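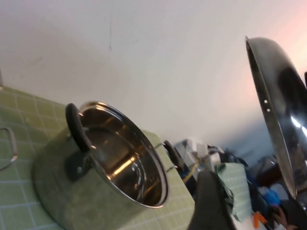

Stainless steel stockpot on a green tiled surface.

Choosing a Graduate Program in Architecture: Notes After a Season of Visits

November 27, 2025

Readers of this blog have written over the past several weeks to ask how I am approaching the decision between the two graduate programs that remain on my list. The following is a summary of my position at present. It is offered for the use of other applicants who hold an undergraduate degree in an unrelated field and who are considering the longer professional track.

My own bachelor's degree is in history. For applicants in this position, most schools require a longer course of study, with the first year given over largely to drawing, basic structures, and an introductory studio. Applicants who hold a pre-professional degree in architecture may be admitted with advanced standing. I recommend that anyone uncertain of his or her standing write to the admissions office before preparing a portfolio, as the requirements for the two groups are often different and the published pages do not always make the difference plain.

The programs under consideration are those at Palari and at Skolleo. I visited both in October.

Palari

The Palari program is housed in a former textile building near the rail line. Enrollment across all years of the school is 400, which includes the undergraduate and landscape divisions. Studio desks are assigned for the full academic year, and students retain access to them over the winter recess. The wood shop requires a safety course before use and closes earlier in the evening than students would like; this point was raised at the open house and the response was that hours are under review.

The first-year curriculum at Palari is fixed. Every student takes the same studio, the same history survey, and the same course in materials. Electives begin in the second year. The school places considerable weight on hand drawing during the first term, and digital modeling is introduced only after the midterm review. I found the student work on display careful and somewhat uniform. Several of the section drawings were excellent.

Tuition assistance is awarded at the time of admission and is renewed each year provided the student remains in good standing. Teaching positions are generally held by students in the final two years.

Skolleo

Skolleo is the smaller school, and its program in architecture shares a building with the department of civil engineering. The arrangement has practical benefits. Architecture students may use the testing laboratory for coursework, and the structures sequence is taught jointly. The studios themselves are crowded, and desks are reassigned every term.

The admissions presentation at Skolleo ran 90 minutes and was given over mainly to the design-build requirement, under which every student takes part in one built project before graduation. The current project is a covered market stand in the town of Catico. I was able to see the drawings and a full-size mockup of one roof connection. Students described the schedule as demanding, particularly in the weeks when the build overlaps with final reviews.

Financial aid at Skolleo is arranged differently. A smaller award is made at admission, and students are expected to apply for supplementary grants in each following year. One of these, the Majumder Fellowship, covers summer living costs for students who remain with the design-build project. Applicants should note that the fellowship has a separate deadline and a separate essay.

Matters Common to Both

Both programs lead to a professional degree. Applicants should confirm the accreditation status of any program directly and should also review the licensing rules of the state in which they intend to practice. A degree in architecture does not by itself permit a person to use the title of architect. A period of supervised experience and a series of examinations are also required.

Both schools ask for a portfolio, a statement of purpose, transcripts, and letters of recommendation. Neither requires that the portfolio contain architectural work from applicants without a design background. Mine will include photographs, a set of measured drawings of a porch, and several pages from a furniture notebook. I was advised at both open houses to show fewer projects and to include process work for each.

With respect to cost, I have prepared a comparison covering tuition, fees, rent, model materials, and printing. The last two items are frequently left out of published estimates. Students at both schools told me that materials expenses were highest in the first year, when tools must be purchased, and again in the final year. I have not yet entered a figure for a computer, as the minimum specifications at Palari are being revised.

Present Position

I intend to submit applications to both programs. If the decision were required today, I would lean toward Skolleo on the strength of the structures sequence and the built project, with reservations concerning studio space and the yearly uncertainty of aid. Palari offers the more stable arrangement, and its drawing instruction would address a weakness in my own preparation.

Correspondence from current students or recent graduates of either program would be welcome, particularly with regard to the quality of advising in the second year and the availability of summer employment. A later post will cover the preparation of the portfolio, including page size, binding, and the requirements for digital submission.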